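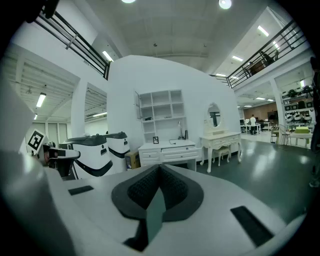 5. Montage et réglage des deux pinces à main

Atelier > Plimilik > Guide de mise en route > Pinces à main

Imprimer cette page | Envoyer par e-mail

Révision du 2/24/25

Cette section concerne la paire de pinces Plimilik montée à partir du kit, chez soi ou à l'atelier partagé d'Ultdale. Les coques doivent être imprimées et ébavurées (section 3) et les cartes déjà programmées (section 4). Comptez une soirée si c'est votre première paire.

5.1 Pose des coussinets

1. Dégraissez les doigts à l'alcool et laissez sécher avant de coller.
2. Présentez le coussinet noir en V à sec. La face texturée regarde vers l'objet à saisir, le bord lisse reste à l'extérieur.
3. Encollez du centre vers les branches, en couche mince. Un excès de colle remonte dans la trame et durcit la surface.
4. Maintenez avec deux pinces à linge. Ne serrez pas à l'étau.
5. Vérifiez que les fentes de la coque sont dégagées. Un reste de support d'impression y passe facilement inaperçu.

Note : les coussinets du lot de septembre sont un peu plus épais. Si les doigts ne ferment plus complètement, reprenez la butée d'un demi-tour avant de poncer quoi que ce soit.

5.2 Fixation du cube de repérage

Chaque pince reçoit un cube blanc imprimé de marqueurs noirs. Les deux cubes ne portent pas les mêmes identifiants et ne sont pas interchangeables.

1. Repérez la lettre gravée sous le cube : G pour la main gauche, D pour la main droite.
2. Posez le cube sur son embase et engagez les 4 vis à la main.
3. Serrez en croix, sans forcer. L'embase en plastique se fend avant que la vis ne résiste vraiment.
4. Essuyez les faces avec un chiffon sec. Pas de solvant, l'encre part.

ATTENTION - Un cube monté de travers donne un suivi qui semble correct à l'arrêt et qui dérive dès qu'on tourne le poignet. En cas de doute, démontez et recommencez le point 2.

5.3 Câble et dragonne

1. Branchez le câble sur la pince avant de la prendre en main.
2. Passez la dragonne autour du poignet et réglez-la de façon que la pince ne puisse pas tomber si vous ouvrez les doigts.
3. Laissez une boucle de mou au niveau du poignet. Le câble ne doit pas tirer quand le bras est tendu.
4. Faites courir le reste derrière vous, à l'écart des pieds.

ATTENTION - Au sol, un câble de rallonge se prend dans les pieds de meubles. Débranchez toujours côté boîtier, jamais en tirant depuis la pince.

5.4 Préparation du poste d'essai

Un meuble à tiroirs convient bien. À Ultdale nous nous servons du bureau blanc placé contre la cloison, mais n'importe quel bureau stable fera l'affaire.

1. Sortez le tiroir à moitié.
2. Placez-vous face au meuble et lancez Kellell en mode aperçu.
3. Contrôlez l'image de chaque pince. Le coussinet doit être au milieu, en bas, et le meuble bien visible au-dessus.
4. Si l'image est penchée, desserrez la bague de la caméra, corrigez, resserrez.

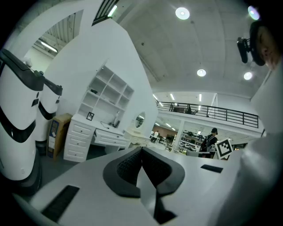
Fig. 5-2 - Aperçu d'une pince au poste d'essai, tiroir de droite tiré.

L'objectif est très large : les lignes droites se courbent sur les bords et l'opérateur peut apparaître sur le côté. N'essayez pas de corriger cela par logiciel à ce stade, Kellell s'en charge à l'étalonnage.

5.5 Étalonnage

1. Dans Kellell, ouvrez Outils > Étalonnage et choisissez la pince gauche.
2. Réglez le temps de pose sur 500 et laissez le gain en automatique.
3. Déplacez la pince lentement devant la planche de marqueurs, en variant l'inclinaison.
4. Attendez que le compteur atteigne 2000 points, puis validez.
5. Recommencez avec la pince droite.

Si le compteur se bloque, la planche est souvent en cause : un reflet sur une feuille plastifiée suffit. Imprimez-la sur papier mat et collez-la sur un support rigide. Le support Bowen vendu avec le kit convient, une chute de contreplaqué aussi.

5.6 Essai du tiroir

Enfilez les deux dragonnes et gardez la main droite dégagée du meuble pendant que la gauche travaille. Approchez les mors par le dessus, doigts ouverts, et descendez dans le tiroir sans toucher les bords.

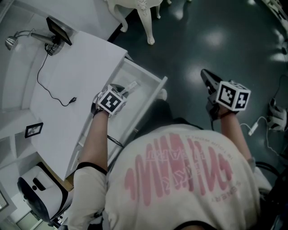 Fermez doucement, remontez, reposez. Faites 3 passages de suite à vitesse normale, puis inversez les mains. Pendant l'essai, gardez les cubes tournés vers le haut autant que le geste le permet - une manche ou l'avant-bras devant les marqueurs coupe le suivi, et Kellell affiche alors la trajectoire en pointillés.

Quelques coupures brèves sont acceptables. Si le pointillé dure plus longtemps que le geste lui-même, revenez au paragraphe 5.2 et contrôlez le serrage de l'embase.

Une fois l'essai terminé, enregistrez le profil sous un nom qui contient le numéro de la paire. Les profils sans nom sont écrasés à la mise à jour suivante.

Suite : 5.7 Rangement et charge des boîtiers

Ce site utilise des cookies pour mesurer sa fréquentation. Accepter | Refuser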